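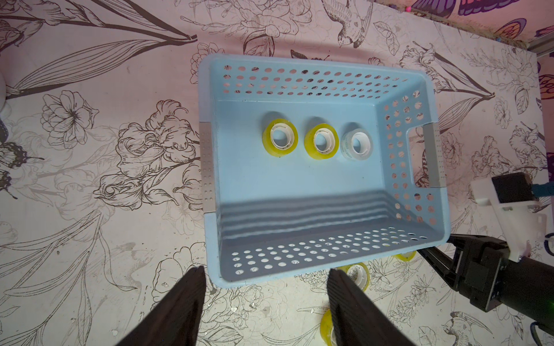 Fig. 1. Light blue plastic storage basket with perforated sides, on a patterned surface.

Do storage baskets make a shared study room tidier?
Valdemar Þorgeirsson, Atholm College
Submitted 10/14/25

1. Why I chose this

Every guide to tidy homes says the same thing: buy containers and the mess will go away. The people who say it very often sell containers. Our study room at Atholm had just been given a set of plastic baskets and a page of advice copied from a home storage blog, and the claim on the page was that a room with "a place for everything" saves each person 60 minutes a week. No source was given. I wanted to see if any part of that would hold up.

2. What others have said

I read two books and a long magazine piece. Gruber argues that people put things back when the container is open and close to hand, and stop bothering when there is a lid. This seems sensible, but her evidence is a survey of 100 households who had all paid for her course. People who have paid for something like to say it worked.

Dutov is more careful. He compared offices before and after new shelving and found the desks were clearer for a month, then went back to how they had been. He blames habit. I think he may be right, although he never says how he decided what a clear desk was.

The magazine piece quotes a figure of 3,000 objects in a normal bedroom. I could not trace it and have not used it.

3. What I did

I left the room alone for 2 weeks and made notes at the end of each day on what was lying out on the tables. Then the baskets went in, one for each kind of small supply, and I carried on with the notes for the same length of time. 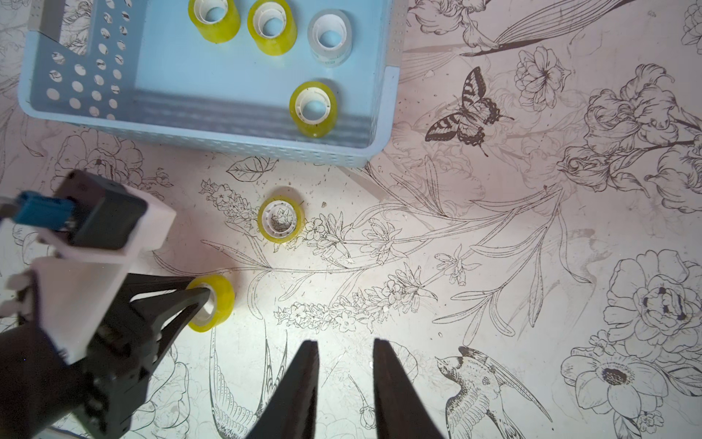
Labels were a problem from the start. The page of advice wants printed ones, but Widia, who shares the room and did the second set of notes, thought labels would change how people behaved all by themselves. We left them off. That makes the test fairer to the baskets and less like what the blog describes, so a supporter of the method could object.

4. Results

The tables were clearer in the first few days. Scissors and glue went back most of the time. Paper did not, and paper was most of the mess to begin with. By the end, Widia's notes and mine disagreed on whether the room was any better than before – she said slightly, I said no.

As for the hour saved, I found no sign of it. When I asked people how long they spent looking for things, most said they just borrowed from whoever was nearest.

5. Weak points

We both knew what was being tested. The second half also ran into a deadline, when everyone is messier. I would like to repeat it in November with someone taking notes who has not been told about the baskets, and with a tray for paper, which I should have thought of sooner.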